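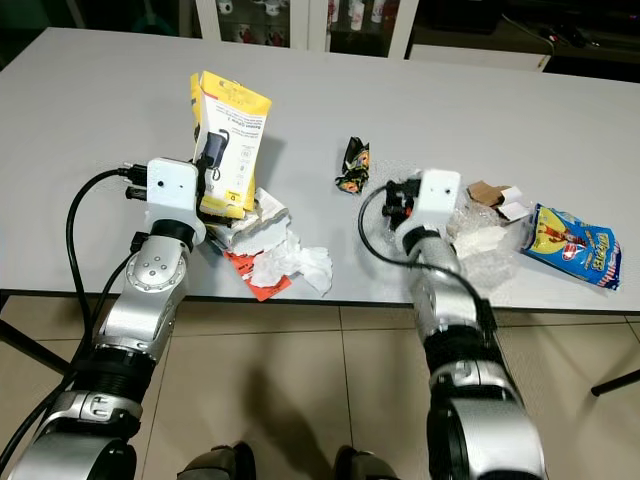
Ticket: label printer skips every other label
Opened by: Zuweira Amegashie, Drorkville shop
Status: open

Hi again! So the Sumex at the packing desk has started spitting out a blank label after every printed one, and it's driving me up the wall. It was fine all through February, then I loaded a new roll (same Ollport ones we always buy, the 3,000 roll) and off it went.

What I've tried so far: turned it off and on, obviously. Ran the calibration from the front button, the one where you hold it until the light blinks. That gave me one good strip and then straight back to print, blank, print, blank. I wiped the sensor with a dry cloth too, though I'm not totally sure I got the right little window (there are 2 in there and they look the same to me).

Update, 3:40 pm: found something! The label height in Vida was set to 60 mm and our labels are 48. I changed it, saved, and got a whole run with no blanks – yay! Then I closed Vida, opened it again and it was back at 60. So the setting just won't stick.

Can somebody with admin rights save it from your end? I don't get the "make default" button on my login. For now I'm changing it by hand every time I open the program, and I've stuck a note on the monitor so the evening folks do the same.

Thanks a bunch,
Zuweira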